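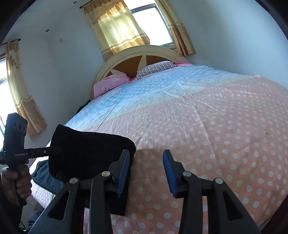 Report on the visit to the Tenberg residential training house

The visit took place on a Tuesday in December at the invitation of Tenberg, which provides furnished accommodation and instruction for trainees entering domestic and housekeeping service. Our party was received at half past nine by Efa Trevor, who has charge of the bedroom course. The purpose was to see how beds and soft furnishings are selected, laundered and kept in order, and to consider whether any of the practice could be adopted in our own lodgings.

The bedrooms

Members were shown the upper floor first. Tenberg has avoided the plain white linen usual in establishments of this type. The bedroom in which we spent most time has a large polka-dot quilt in light blue and pink, the two colours divided by a narrow stripe of pale yellow, and the bed has a cream headboard with an arched top and an orange-brown wooden panel at its centre. The pillows do not match: one is pink with a faint floral print, the other striped in dark navy and white. Mrs Trevor explained that trainees are taught on mixed sets from the first week, as private households seldom own complete ones.

The curtains are yellow with horizontal beige stripes and a band of small pattern near the lower edge, and let the daylight through when drawn. Several members thought them too thin for a bedroom in summer. The same design is used at both windows, and it was agreed that this does much to hold the room together.

Bed making was discussed at some length. The house method is to dress the pillows first, stand them against the headboard, and bring the quilt up afterwards. Creases are smoothed by hand from the centre to the sides -- ironing on the bed is forbidden. The quilt we saw still had diagonal creases across the middle, and a small dark speck on the pink section, and these led to a useful exchange on when a cover should be spot cleaned and when it should be sent down to the laundry. Tenberg leaves the decision to the trainee, who must enter it in the room book.

The laundry and linen store

The laundry is on the ground floor and was fitted out by Parri. It handles roughly 700 pieces in a month. Quilts are washed singly and dried flat on racks, which takes up a good deal of space. The linen register, kept in paper form, stood at 2,209 entries on the day of the visit. A trial of the Rultix labelling system is to begin after the holiday.

Matters for consideration

Members asked that the room book be examined further, and a blank copy has been requested. The visit closed at 2 p.m.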